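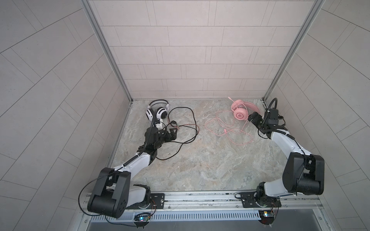

Photos: Marianna Żak

Sun 25 July

Well, the new shower chair is in. Mum has been in it twice now and the second time she stayed so long I went and knocked. She was singing! I'd forgotten she did that.

I should go back a bit because I haven't written since the OT visit. Shona Lindsay came out on the Tuesday with her tape measure and her enormous bag and went through the whole bathroom, and the upshot was that the old plastic stool had to go (no arms, no back, feet worn down to nothing) and that the rail by the toilet was in the wrong spot for someone who pushes up with her left. I've walked past that rail every day for years and never thought about it. She wanted a wheeled chair with swing-away arms and footrests that tuck under, so Mum can transfer from the bed end and get rolled straight over the drain without any stepping. We tried two at the showroom. The Fera was comfy but the brakes needed a proper stomp, and my ankle isn't up to that every morning. The Drinirow has little levers you can flick with your toe, and the seat has a softer pad, so that's the one. It was 700 dollars after the rebate, which made me swallow, but there you go.

Gun-woo Song delivered it in his ute and put the whole thing together on the back verandah while the dog lay on the instructions. He set the seat height a notch higher than the bed so she slides down a touch going across, then we found that made it too high for going over the toilet, so down it came again. It clears the bowl with a thumb's width to spare. Not elegant but it clears.

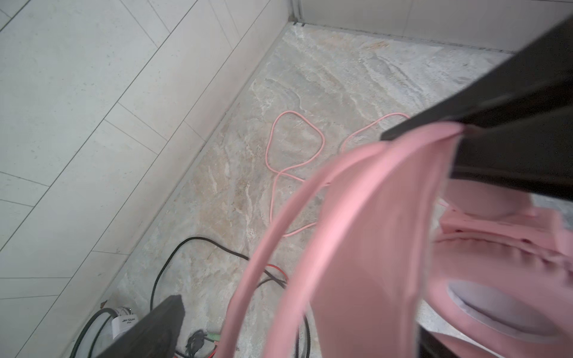

Bathroom & Personal Care

The rail is the other saga. Joaquín Lucero was meant to come Thursday and came Friday, and then he drilled into what he thought was a stud and it was very much only plaster. So there's a patch now beside the vanity, and the new Sezer rail is on a backing board that I'll have to paint. It's solid though. I hung off it with my full weight while he watched and he looked a bit worried for me. Mum's verdict was that the old one was prettier. She also says the grip on this one is too fat for her hand, and I think she might be right, so I've written it down for Shona.

Isamu Sasaki from over the road dropped in to see the setup as he's looking at the same sort of thing for his brother. He had a go in the chair, fully dressed, cup of tea in hand, and then we got onto the thing everyone asks me.

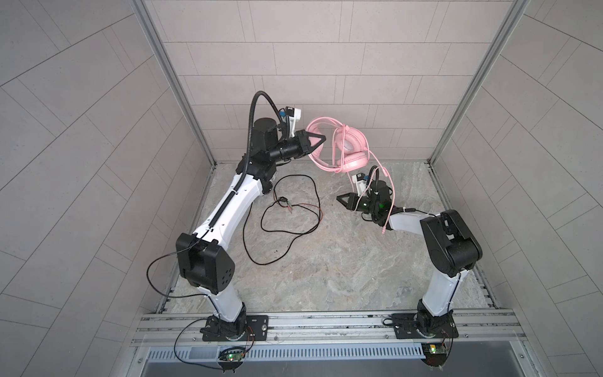 Can you leave a wheeled shower chair in the shower between uses?

It's better to wheel it out, wipe down the frame and castors and let it dry somewhere airy, then check the brakes before the next shower.

I've been parking ours in the laundry with the window open, and the pad comes off and goes over the line. Isamu's brother has one of those Bidier raised seats already and Isamu reckons he'll fight anybody who tries to take it off him, so they may end up using both. 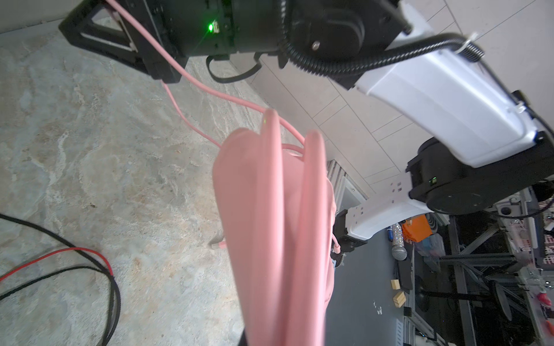

The handheld shower hose is my next job. It's far too long, and when Mum's seated it sags down and catches on the footrest, and this morning I rolled straight over it with a front wheel. What I want is to have the spare length doubled back on itself and hanging up high on the wall, like that bundle of pink cable with the rounded bends at the top, and only the one bit coming off it to the hand piece. A shower hose won't fold as tightly as a cord, obviously, so it'd be a bigger loop and a fat hook. Or I just buy a shorter hose. I'll ask at the hardware shop tomorrow.

Things to do otherwise: paint the backing board, ring Shona re the grip, get a second seat pad so there's always a dry one, move the soap down to where Mum can reach it sitting. Her follow-up review isn't until December, which feels like ages away, but Shona said to ring sooner if anything rubs. Back of the left knee looked a little pink tonight. I've put cream on it and I'll look again in the morning.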